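Wuso (ferry)

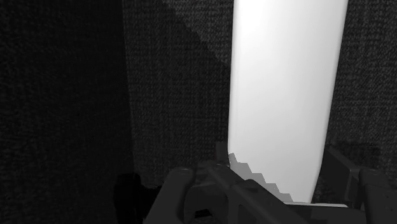

Computer rendering in greyscale: a pale, tapering slab and a gripper.

Wuso is a double-ended vehicle ferry that works the short crossing between Vestora and Idahosa. It is 142 metres long and has two open car decks, a passenger lounge and a kiosk whose opening hours are a matter of local debate. It is owned and run by Gultel, which also holds the lease on both terminals.

History

Wuso was ordered to replace a pair of older diesel ferries, one of which had spent more time tied up at the repair wharf than most of the repair boats. The hull was launched on schedule. The engines arrived later, having been delivered first to the wrong port. The ship entered service on September 26, 2021, and the opening speeches ran longer than the first crossing.

Propulsion

The ferry was designed to run on methanol, with diesel kept as a backup. Four engines drive generators, which in turn supply electric thrusters at each end of the hull. A battery room was added late in the design to cover manoeuvring in harbour, at the cost of the crew gymnasium. Crew members have described the loss as bearable.

In its first winter the ship ran mostly on the backup fuel while the methanol bunkering station at Idahosa waited for its permit. Gultel's timetable of the period called it "methanol-ready", a term that could be applied with equal justice to an empty tank.

Service

Wuso carries up to 700 passengers and makes 8 return trips a day in summer, fewer in the colder months. Crossings are cancelled when the swell at the Vestora breakwater passes 2 metres. Regular travellers tend to consult the flag outside the harbour office, as it is updated more often than the website.

Livery

The hull is grey with a green stripe. The stripe was meant to be continuous but stops short of the bow doors at each end, where the paint would not match. It has since been adopted in the company logo, gap included.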